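Getting Grease Off Kitchen Handles and Cabinet Fronts

Posted Mar 15, 2026

I moved into a rental with a tiny galley kitchen in January, and the cabinets looked perfectly clean until I opened one. Sticky! Every door had that brownish film that builds up near a stove, and my fingers left prints in it. So I've spent a fair bit of time on this lately and here's what works for me.

Start with the plainest thing you own. A squirt of dish soap in a bowl of hot water, a soft cloth wrung out well, and a few minutes of patience. Lay the cloth flat on the greasy spot and leave it there while you do something else (I empty the dishwasher). Most of it will wipe right off.

For the older stuff I make a paste with 2 tablespoons of baking soda and a little water. Go easy on glossy paint – it scratches more than you'd think, and I have one dull patch by the toaster to prove it. Try it inside a door first.

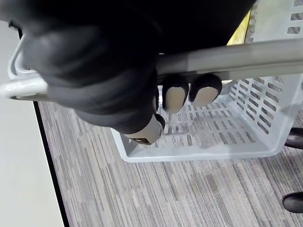

An old toothbrush is the best tool for the ends of a handle, where it meets the door and all the gunk collects. Dip, scrub, wipe, and then go over it with a clean damp cloth so you don't leave soap behind. If the handles come off with a screwdriver, take them off! I soaked mine in the sink and it was so much quicker. Just put the screws in a cup, and keep each pair with its own handle, as mine were two different lengths and I had to sort them all out again on the floor.

My neighbor Elsie Fairweather swears by white vinegar for this. I like it on glass, but on thick grease I find it just pushes things around, and I'd keep it well away from stone counters.

Dry everything with a towel when you're done, especially wood – water sitting in the bottom edge of a door will make it swell. I now give the doors nearest the stove a quick wipe when I do the burners, and they haven't gone sticky again so far. Next up is the range hood filter, which I've been avoiding.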